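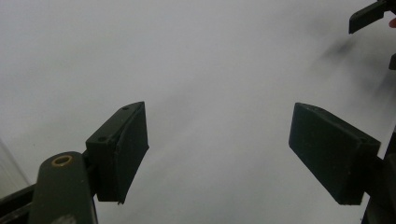

Kitier demande si le modèle à patins plats vaut vraiment le changement, ou si on peut rester sur les doigts souples qu'on trouve partout. Je réponds en fil, ce sera plus simple.

J'ai monté les deux sur la même poignée, avec la même caméra et le même réglage d'ouverture. D'un côté les doigts souples Davilix, de l'autre les patins rectangulaires vert foncé, version Gradstead. Même opérateur aussi : moi.

Protocole : 40 prises par jeu de doigts, toujours les mêmes objets dans le même ordre. Vis, bouchons, tissu plié, tube en carton, gobelet, carte plastique.

Doigts souples : 6 échecs, presque tous sur la carte plastique. Le doigt se déforme avant de passer dessous. Sur le gobelet et le tissu, rien à dire.

Patins plats : deux échecs, tous les deux sur le gobelet, qui a pivoté entre les faces. La carte passe à chaque fois, à condition d'arriver bien à plat.

Côté image, les patins rigides gardent la même forme d'une prise à l'autre. Pour le suivi de l'ouverture c'est plus confortable - avec les souples, je devais reprendre les seuils dès que ça serrait un peu fort.

Le point faible reste la mise au point. Sur un fond clair et uni, ma caméra n'accroche pas grand-chose derrière les doigts. J'ai fixé l'exposition à la main et j'ai arrêté de compter sur l'automatique.

Pour le contrôleur, j'ai gardé Fikre sur les deux montages. Le retour de position est propre, mais la calibration prend presque deux minutes à chaque démarrage. Pénible quand on change de doigts toute la matinée.

Donc, Kitier : pour du textile ou des formes rondes, garde tes souples. Pour des pièces plates ou petites, je passerais aux patins.

Prochain essai en octobre, avec un revêtement caoutchouc sur les faces - je mettrai les chiffres à la suite de ce fil.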